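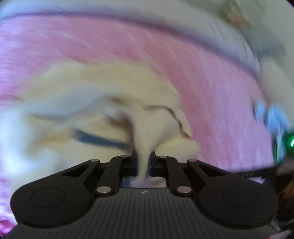 Practice round with the hand-held gripper, something white and fluffy at the jaws.

So you want to let visitors try a hand-held gripper at your open day? We did it at Hadthorpe and I'd do it again in a heartbeat! My notes, in the order I'd do things now:

Set up early. Spread out a blanket or soft rug so dropped stuff lands quietly, and put the soft things out first. Mugs can wait (trust me).

Show it once, slowly. Come in from above with the jaws open, get a bit of the material between the fingertips, then squeeze gently. People always want to clamp down hard, and fluffy stuff really doesn't need it.

Hand it over fast! I talked way too long the first time and the kids were already wandering off to the Dendau table.

Give everybody 3 tries. The first one is usually a wild swing, the second is much calmer, and by the third most folks want to know how a robot learns from this. That's when you bring them over to the arm.

We had about 137 people through in one afternoon, so keep the line moving and bring a spare battery.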